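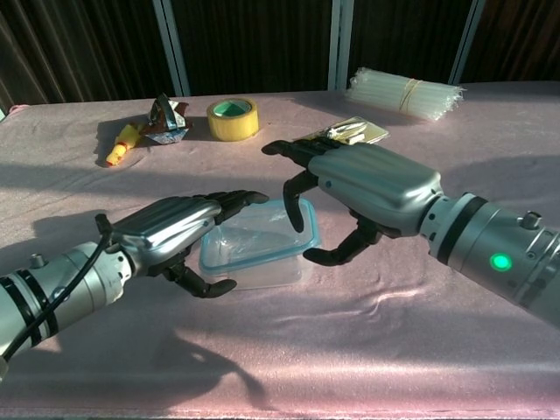
My kitchen bench has a junk corner, and in our flat clearing it is the one chore both of us will pay money to avoid. I don't mean dishes or floors. I mean the odds and ends that turn up and stay — the roll of yellow packing tape, the little bundle of glue sticks in its rubber band, the crumpled foil packet, the clear plastic container with a scrunched bit of film in it. Two robot hands going in over a lot like that look as if they mean business, and I would like to know whether they do. My partner has been reading up on a thing called the Wadier and reckons we could have one by February. I reckon we could have a drawer by this arvo. Has anyone used a machine with proper fingers for general tidying, at home or in a workshop? Can it tell rubbish from not rubbish? I have lost that argument myself more than once.

Posted by benchtop_blues

---

**packing_shed_pete**

Depends what you call tidying. We had a Filgate two-armed unit on trial at work for 37 days, sorting returns into tubs. Boxes, fine. Tins, fine. Anything shiny and floppy, and it would hover over the thing like my uncle choosing a lobster.

Picking up is the easier half. Your film in the container is a good one to ask a salesperson about, as it's clear plastic inside clear plastic and ours had trouble seeing either. Same goes for flat packets lying on something soft. A person slides a fingernail under without thinking about it. Ours pushed the packet along until it ran out of table, and then I picked it up off the floor, so in a sense the job got done.

On rubbish versus not rubbish: it knew what we had told it, and we had to tell it a lot. Every new packet was a fresh conversation. If your junk corner is the same junk every week you might get somewhere, but then you could also just stop putting it there.

We sent ours back. The tubs were good and we kept those.

---

**kettle_on**

get a drawer

---

**Mags in Cronin**

I'll stick up for the machines a bit. My sister's workplace runs a Tullia in the tool store and it puts away 58 different hand tools, each in its own coloured slot, overnight, without a word of complaint about who left them out. Somebody did spend two weeks setting up the slots, and I'd point out that by then the store was already tidy.

For a home I'd wait. The fingers are lovely now, much better than the old pincers, but it's slow going and you'd want to be in the room. Hers once filed a sandwich under chisels.

If you do trial one, don't clean up before the demo. Everyone does, and then they're amazed how well it goes. Leave the tape and the glue sticks and the foil exactly where they are and make the rep watch. Ask what it does with the scrunched film too, and whether the price includes someone coming back when you buy a different brand of biscuits.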